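Evening, April

It rained until lunch, so I did not walk to Manzano as I had planned. I stayed at home and worked on the translation. It is going slowly. The chapter is full of words for bread, and in my own language we have perhaps four of them, while the author uses many more and is very exact. I wrote to Nuria Miranda to ask what she would do. She answered after ten minutes: leave two of them in the original, and trust the reader. I think she is right, but it feels a little like cheating.

In the afternoon the rain stopped and I went out to pay the rent. It is 900 now, and the landlord told me this with a very soft voice, as one speaks to a sick person. Then I bought onions, stamps and a new lamp for my desk. The old one makes a small noise which I can hear only when I am tired – and this month I am tired often.

My sister called from Plamlow. The baby has a cold, nothing serious. She asked when I will come and I said in summer, the same as last year. After the call I felt guilty and cooked too much soup.
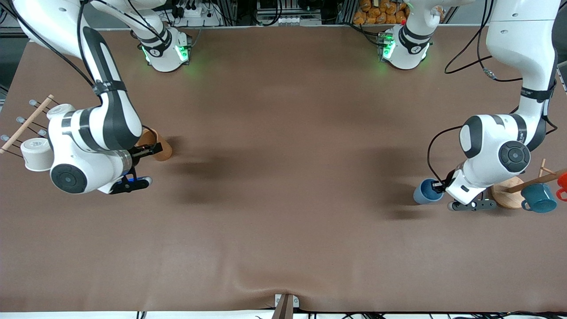 Telmo Quintana

A wide brown surface with so much free space in the middle! My own desk has three dictionaries, a cup and the papers for the tax office, and I must move one thing each time I want to put down another. Tomorrow I will clean it before I start to work.

I read again the first 15 pages before bed. The part about the grandmother is good, I changed only one comma. The part about the oven I will have to do again, and also I forgot to mail the letter, so the stamps are still in my coat.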